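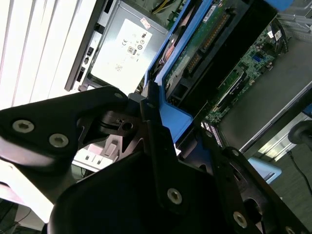
4.2 Data collection for drive removal

The removal task was recorded on desktop towers of the same general layout, taken from the pool described in Section 3. Each tower is laid on its side with the side panel off before the operator takes control. Recording begins when the first arm leaves its home pose and ends when the hard drive has been set down or the operator gives up the attempt. Attempts that were given up are kept in the set and labelled as such.

In total we recorded 2,152 episodes, of which 302 were held out for testing. The held-out episodes use start positions of the tower that do not occur in training. No change was made to the lighting between the two parts, and the blinds were left as they were found.

Two kinds of view are stored with every episode: a fixed view of the whole table and a close view from the wrist. The fixed view is needed to plan the approach, as the wrist view holds little of the case until the gripper is near it. Once the fingers are at the drive bay the order is reversed, and the arm itself tends to hide the contact points from the fixed camera.

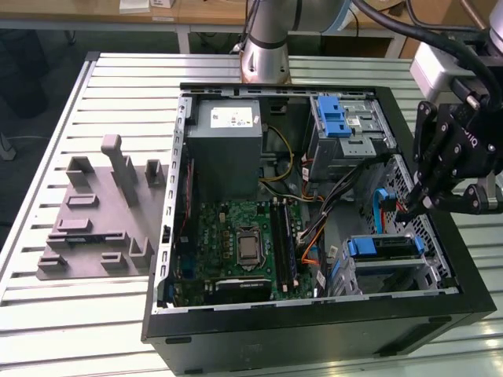 Figure 4. Approach phase, fixed view. The gripper is over the right edge of the open case, near the light-blue SATA cable; the printed fixture plate is to the left.

The cables are the main source of variation between episodes. Their rest shape differs from one start to the next, even when the tower itself has not been moved, and it cannot be set by hand with any accuracy. We therefore did not try to control it. An early version of the protocol asked operators to push loose wires aside before each episode, but this was dropped after the first 160 episodes when Poulain found that policies trained on them failed as soon as a wire lay across the bay.

The policy predicts a chunk of 48 steps from the current views and joint positions. We compared it with the Kvaran baseline, trained on the same episodes with the wrist view left out.

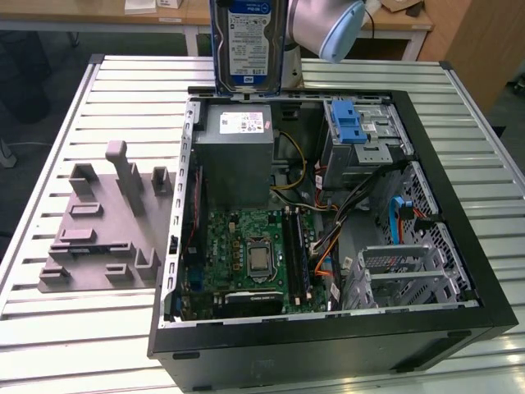
The lift was scored apart from the grasp. A grasp counts as complete when the drive is held by both fingers and the bay no longer supports it. A lift counts as complete when the lower edge of the drive has cleared the rim of the chassis. Most of the errors made by the baseline fell in the grasp stage, where the fingers closed too high or met the side of the cage. Errors in the lift stage were fewer for both methods and were mainly caused by contact with nearby cables.

All episodes were labelled by one annotator, and a second pass was made by Tsolakis on the held-out part. Where the two labels differed, the stricter one was used.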